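Unit 2 – Demonstration by hand and by remote control

A demonstration is a recorded run of a task from start to finish. In hand guiding the operator holds the arm and moves it through the task. In remote control the operator works a separate device and the arm follows. The Nutov set used on this course holds 1,879 demonstrations, all recorded at 15 samples per second.
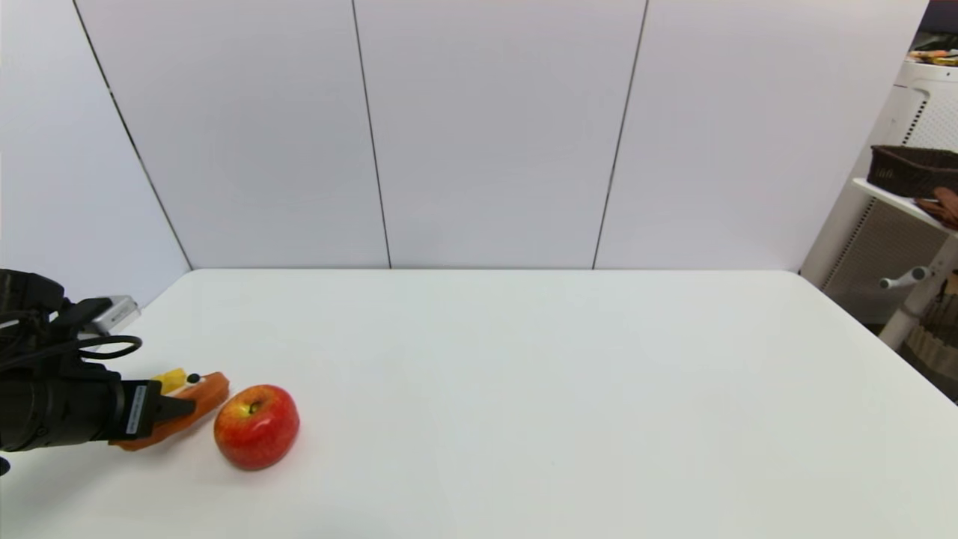
Fig. 2.1. Gripper beside the apple, finger pads on the tabletop.

Contact with the table is permitted, but the pads must not drag. Approach low, stop short of the object, then close. Runs in which the object is pushed more than 2 cm before closing are marked as failed and kept in a separate folder. 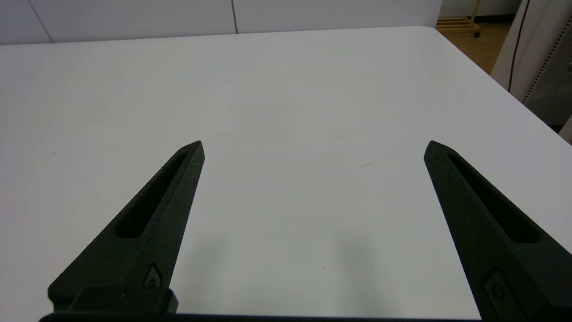 Reading time: 2 min

The wrist view records finger spacing and little else of the arm. Check that both fingertips are visible before each run – a view that loses one tip is of no use for training.

Coursework: record 200 runs in Tudico, half by each method. Label the method in the run header. Submit by Thursday.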